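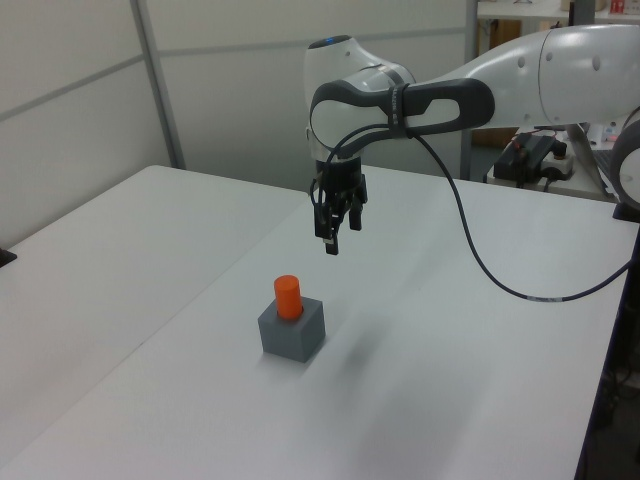 How often does a portable ladder need to be inspected?

Before each shift by whoever is going to climb it, and twice a year in writing by one of the people named on the front of the ladder register.

Lirnar Painting and Restoration
Portable Ladder Inspection Checklist, with comments from the fall round
Round completed 23 September 2021
Inspected by: Reijo Laitinen, Keerthana Salian
Reviewed by: Kavitha Chacko
Ladders on the register: 178
Passed: 158
Failed: 20

Covers stepladders, extension ladders, platform ladders and step stools held at the Mina Street shop, the Peron yard and in the trucks. Scaffolding and the two lifts have their own forms. Ladders rented for a single job are checked with this list but are not given a register number.

Section 1. Identification

1.1 Register number is stamped or painted on the left rail and can be read.
Comment: Most problems were at Peron, where numbers had been painted over along with the drips. Use the stamp from now on. A number in marker is not accepted.

1.2 Manufacturer's label is present, with the duty rating readable.
Comment: If the label is gone but the ladder is otherwise sound, set it aside and tell Kavitha. She can order a replacement label from most makers if we know the model. Don't guess the rating from the color. The colors vary between makers and several of our older ladders don't follow them.

1.3 Duty rating is high enough for the work.
Comment: Count the person, clothes, tools and full cans. A five-gallon bucket of exterior paint can weigh 60 pounds or close to it with the heavier coatings, and that is what we use for planning. Household-rated ladders should not be on any truck. We found one on truck 4, brought from home. It went back home.

Section 2. Rails

2.1 Rails are straight. Sight along each one from the bottom.
Comment: Lay the ladder on its side on two sawhorses to do this. Leaning it on the wall hides a slight bow. Any bend in an aluminum rail is a fail and it is not to be straightened. Four failed here, all extension ladders that had ridden on the outside of the rack.

2.2 No cracks, splits or dents, paying attention to the area around each rung joint and the bottom two feet.
Comment: Wipe the rail down first. Dried joint compound hid a crack on one of the eight-foot stepladders until Keerthana scraped it off.

2.3 Fiberglass rails: no fiber bloom, no deep scratches, no exposed strands.
Comment: Run a gloved hand down the rail. If the glove snags, look closer. Light chalking on the surface can be cleaned and resealed by the shop. Strands showing through is a fail. The ladders stored on the south fence at Peron were in worse condition than anything kept under the roof, and they are to be moved inside by the end of October.

2.4 No paint or opaque coating on the rails other than the register number and normal spatter.
Comment: Normal spatter means you can still see the rail. This one gets argued every round.

Section 3. Rungs and steps

3.1 All rungs and steps are present, tight and level. Try to twist each by hand.
Comment: Twist every one, including the top ones. Three stepladders had a loose second step and tight steps everywhere else.

3.2 Treads are clean and the ridges are not worn smooth.
Comment: Cleaning before inspection would have saved half a day. Crews at both sites were asked to do it and about one truck in three did.

3.3 Step braces and rivets are in place. No bolts used in place of rivets.
Comment: Truck 7 had a stepladder with a hardware store bolt through the bottom step brace. It held fine when tested by hand, and it is still a fail. Field repairs are not allowed on any ladder part.

3.4 Top cap of stepladder is whole, with no cracks running from the screw holes.
Comment: Chips on the corners are acceptable. Cracks are not.

Section 4. Feet

4.1 Both feet are present, and pads are not worn through to metal or hardened.
Comment: Press a thumbnail into the rubber. If it leaves no mark, replace the pad. Pads are the cheapest part we buy and there are sets for the common models in the second drawer at Mina Street. A worn pad that is replaced the same day is written up as passed with a note.

4.2 Swivel feet on extension ladders turn freely and lock in the spur position.
Comment: Several were stuck with dried caulk. Warm water and a stiff brush took care of it.

4.3 Feet sit evenly on a flat floor with no rocking.
Comment: Check on the shop slab. The yard is not flat enough to tell you anything.

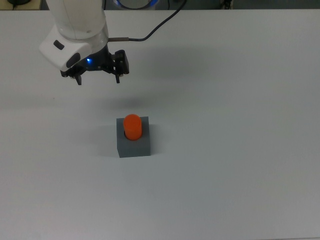

While the ladder is standing on the slab, open and close it all the way twice before going on to Section 5. A stepladder that rocks in one position and sits flat in another usually has a bent spreader, and it is easier to catch then than with the ladder lying down. Write which corner lifts. "Rocks" by itself on the form means the shop has to do the check over again.

Section 5. Moving parts

5.1 Spreaders open fully, lock, and are not bent.
Comment: Push down on each one with the heel of your hand. It should stay locked with no play at the center hinge. Two were bent from being closed on a drop cloth.

5.2 Extension locks engage on every rung and hold.
Comment: Test with the ladder raised, two people, at three heights at least. Look at the lock springs while you are there -- Reijo found one held on with tape.

5.3 Rope is not frayed, glazed or stiff, and the knot is sound.
Comment: Replace any rope that has had solvent on it, even if it looks good. Rope comes off the spool at Mina Street, not from the truck box.

5.4 Pulley turns and is tight on its bracket.
Comment: No failures this round. Some were noisy. Oil the pin and don't oil the rope.

5.5 Overlap stops are in place on extension ladders.
Comment: One missing. The ladder had been taken apart to get it up a stairwell on the Varma Avenue job and put back together without it. If a ladder has been separated for any reason, it gets a full inspection before it is climbed again.

Section 6. Accessories

6.1 Stabilizer arms match the ladder model and the pins are attached.
6.2 Levelers are bolted at the factory holes only.
6.3 Bucket hooks are not bent open.
6.4 Platform guardrail latches close by themselves.
Comment on all of Section 6: Stabilizers are being swapped between trucks. They look alike and the bolt spacing is different. Shuzhen is marking each set to its ladder. Until that is done, check the fit on the ground.

Section 7. Storage and transport

7.1 Hung flat on at least two hooks, or three for anything over 16 feet.
7.2 Nothing stored on top of it.
7.3 On the truck, tied at two points with padding where it touches the rack.
7.4 Clear of heaters and batteries.
Comment: The Mina Street wall is in good order. At Peron the third hook is missing from two bays. Padding on trucks 2, 4 and 9 has worn through, which is probably where some of the rail dents are coming from. New padding is on the way.

Section 8. What to do with a failed ladder

8.1 Tie the red tag on at eye level, through a rung, the same minute you find the problem.
8.2 Write the register number, the item number from this list and your initials on the tag.
8.3 Move it to the locked bay. If you are on a job, lay it down in the truck and call the shop.
8.4 A ladder that is being scrapped is cut in half across both rails before it goes in the dumpster.
Comment: 8.4 applies even if somebody asks to take it home for the garden.

Cost

Replacements and parts for this round came to $1,159. Most of the failed ladders are repairable with maker's parts. The bent and split ones are being replaced with fiberglass.

Comments received on the draft

Anitha Unnithan: Item 2.3 should say what kind of glove. I used a nitrile one and it snags on everything. A thin cotton one worked better.
Reply (KC): Agreed. Cotton gloves will be kept with the forms.

Shuzhen Dai: Can we split the trucks over two days next time? Everyone came in at once and there was no place to park on Mina Street until noon.
Reply (KC): Yes. Odd-numbered trucks on the first day.

Reijo Laitinen: I would like 4.1 to be part of the daily look-over too. Pads wear faster than twice a year on the masonry jobs.
Reply (KC): Added to the daily card. New cards go in the trucks when the old ones run out -- write it on by hand until then.

Keerthana Salian: Ladder 93 is listed at Peron and is in fact on truck 6. The register has been corrected.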